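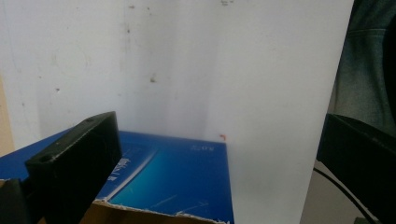 The Urkamlow repacking line is a partly automated packing operation run by the contract packer Plalten at its site in Urkamlow. It handles small consumer goods that arrive in printed cardboard boxes and have to be opened, checked, sorted and packed again for other sellers. The automation was supplied by Tritevine and has been described by both companies as a success. The evidence published so far supports a narrower claim.

Background

Plalten packed by hand until it signed with Tritevine. The site employed 38 packers over two shifts, most of them paid by the hour with a bonus tied to output. Management gave sore wrists and high turnover as the reasons for the change. Neither problem had been measured at the site before the contract, and the first injury log that can be compared across years starts after the equipment was already on the floor.

Tritevine's offer was a set of robot arms that would learn packing tasks from recordings of people doing them. Company brochures called this "training without programming." The programming was in large part replaced by staff time, and that time does not appear in the brochures' cost tables.

Method

Packers pick up and move goods using hand-held grippers, each with two opposing fingers and a camera. The recordings are used to train the software that drives the arms. One session covers a single task, such as lifting an item clear of a table or taking hold of a box lid. According to the company's project report, 3266 recordings were made in the first round and 3862 in the second. The report does not say how many of these were thrown out, or how many showed the same few items over and over.

The gripper's fingers are black blocks that close on an item from both sides. They hold a rigid shape well enough, including one with curved sides that widens toward the top. Torn cardboard is harder, as are lids that give when pressed. Boxes with damaged edges are common in returned stock, and they remain a regular cause of stoppages. Tritevine's demonstrations have mostly used clean boxes.

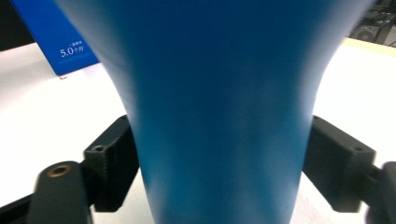

Effects on staff

Plalten states that no packer was dismissed because of the line. This is accurate as far as it goes. Temporary contracts were allowed to run out in September and were not renewed, and those workers are not counted in the company's figure.

For the people who stayed, the day is now split between packing, recording and clearing stoppages. Recording is slower than packing by hand, because the gripper has to be moved steadily and kept pointed at the item. The output bonus was not adjusted for this at first. A flat payment was brought in after complaints, but it is lower than what the fastest packers used to earn.

Clearing stoppages has drawn the most criticism. A packer may be called from one table to another many times in a shift, usually to move an item a short distance so that the arm can try again. Plalten lists this work as "supervision." It carries no supervisor's pay.

Some packers do prefer the new arrangement. Those with existing wrist trouble have said that the variety helps, and several have moved into full-time recording work. Whether those jobs will last once the recordings are finished has not been stated.

Assessment

The most detailed outside account is a study by the labor researcher Peiyu Shen, published on 17 August 2025. Shen spent 126 hours at the site and concluded that the arms handled the easy part of the work and left the rest more broken up than before. She also found that no one at Plalten could say who owned the recordings or whether Tritevine could use them for other customers.

Tritevine replied that the study covered an early version of the system. It has not released results for a later one. The consulting firm Bùi, hired by Plalten, reported a clear rise in output per hour, although its method leaves recording time out of the hours worked. With that time put back in, Shen estimated, most of the gain disappears.

See also

Contract packing
Piecework
Robot learning from demonstration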